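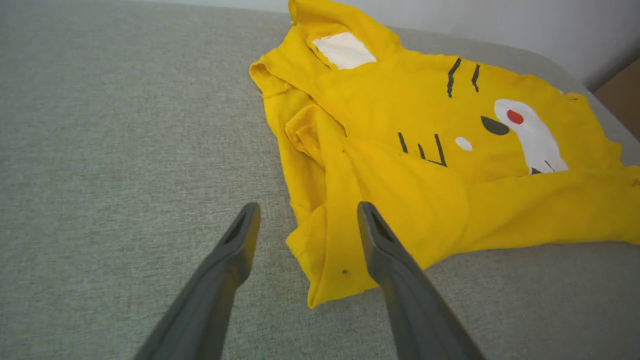 Progress report to the Warnden fund, second reporting period
Project: Household textile handling with a two-finger arm
Prepared by: Adhiambo Lema, project lead, Zulska
Date: 12 Oct 2025

Summary

The main activity of the period was the demonstration visit required under the grant agreement. It was held at our Flovton site and attended by two representatives of the fund, Covadonga Villalobos and Kalliopi Alexiou. The visit consisted of a short briefing, a live session on picking up clothing from furniture, and a discussion of the work plan. The live session met its main target and missed one of its two secondary targets. Spending is in line with the budget. One deliverable is late and is covered under Deviations.

Preparation

The demonstration area was furnished as a small living room. In the previous period all garment work was done on a flat table. The change to upholstered furniture was requested in the fund's review of our first report, and it took more time than planned. Woven fabric gives under the fingertips, and the height of the surface varies with where the arm presses. Dennis Nzioka rewrote the approach routine so that the arm stops on light contact instead of driving to a fixed height. The old routine is still used for table work.

Upendo Mugo selected the garments. The set includes plain shirts, knitwear, towels and several printed children's and adult tops. Hooded garments were included on purpose. The hood holds several layers of fabric close together, and in earlier trials the arm often took hold of one layer and left the others behind. Printed designs are a separate problem. A cartoon face broken up by folds produces strong edges that the vision software can mistake for the edge of the cloth.

The wrist camera was recalibrated on the morning of the visit. The procedure now takes 11 minutes.

Demonstration

The session consisted of 13 attempts with garments left crumpled. The task in each case was to take hold of the garment, lift it clear of the furniture and place it in a bin. The visitors chose the order of the garments and were free to rearrange them between attempts, which they did on most occasions.

Main target: at least nine completed attempts. Result: 11 completed. Of the two that failed, one was a towel that slid out of the grip during the lift. In the other, the fingers closed on the upholstery along with the cloth, and the safety limit stopped the arm as intended. No damage to the furniture was found afterwards.

Secondary target A: no manual restart of the software. Met.

Secondary target B: selection of a grasp point within the time limit on every attempt. Not met. Two printed garments ran over the limit. In both cases the software moved back and forth between a fold in the cloth and a line in the print before settling. The grasps that followed were good, but the delay was plain to everyone in the room.

Comments from the visitors

Ms. Villalobos asked whether the results would hold on furniture of a different color or texture. Our answer was that we do not know yet. All the upholstery trials to date have used gray fabric, and contrast between garment and background has been favorable in most of them. A dark garment on a dark seat is likely to be harder. We have agreed to add a second covering to the test plan.

Ms. Alexiou asked for failures to be reported by cause as well as by number. This will be done from the next report on. She also asked to see the stop function operated by hand, and Mr. Nzioka repeated it for her twice.

Both visitors commented that the arm's movements were slow near the cloth. The speed is limited in software during the final approach and we do not propose to raise it while the contact routine is new.

Data collected

The recordings from the visit have been added to the project archive, which now holds roughly 1,000 labeled attempts. Labeling is done in-house by Ms. Mugo, with a second check on every failed attempt. The label scheme was changed once in the period, to separate "took one layer" from "took all layers". Older attempts with hooded garments are being relabeled to match.

Deviations

The replacement fingertips on order from Waweru have not arrived. The present tips perform well enough on cotton but wear at the edges, and the towel failure may be related to this – the inspection after the visit was not conclusive. Delivery is now expected in November. The fingertip comparison, planned for this period, moves to the next one. There is no effect on the total cost.

Next period

Work will proceed in this order:
Relabeling of the older hooded garment attempts
Changes to the grasp selection software to reduce hesitation on printed cloth
Trials on a second upholstery covering, including dark garments
Fingertip comparison, subject to delivery

We request the fund's approval to move the unspent part of the travel line to materials, to cover the second covering and a further set of garments. A revised budget table is attached as Annex 2. The session log, with one entry per attempt, is attached as Annex 1.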